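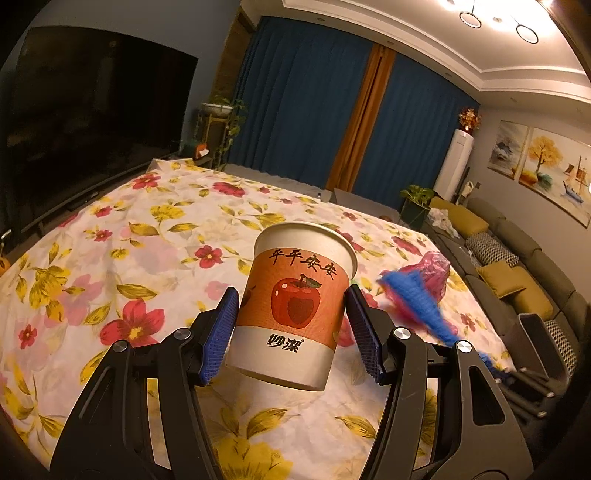 Skarkar (hand-held gripper)

21/05/2020 — by Mackenzie Gauthier
2 min read

Skarkar is a home-built, hand-held gripper designed by hobbyist Babar Sethi and first put together at the Torness shared workshop. It copies the jaw of a robot arm but is carried and worked by a person, so everyday jobs can be tried out at home long before any motor is bought. It remains one of the best-loved builds to come out of Torness, and it's a wonderful first project for anyone curious about linkages!

Design
The jaw is a pair of mirrored black linkages turning on silver-capped pivots, with triangular cut-outs in the outer bars. Each side ends in a textured blue pad on a black backing. Sethi went through seven pad patterns before he was happy, and he still talks fondly about the third one — a deep zigzag that gripped beautifully and tore itself to pieces.

Household trials
Clearing a table is the classic Skarkar exercise. Paper cups are a lovely test because a squeeze that is a little too strong shows up right away in the wall of the cup.
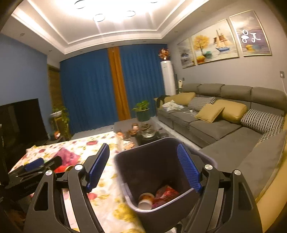

Crumpled wrappers are harder, as they have no firm sides to close on, and builders tend to come at them from above with the jaws wide open. Sethi's own log, kept since October, lists 3000 pickups, of which 200 were wrappers and bags.

Variants
The Bhutto version has longer outer bars and a wider reach. Zidau, a lighter build by Gauthier, uses the original pads with a slimmer handle and is easier on the wrist over a long afternoon. Parts from the two can be swapped, apart from the pivot pins.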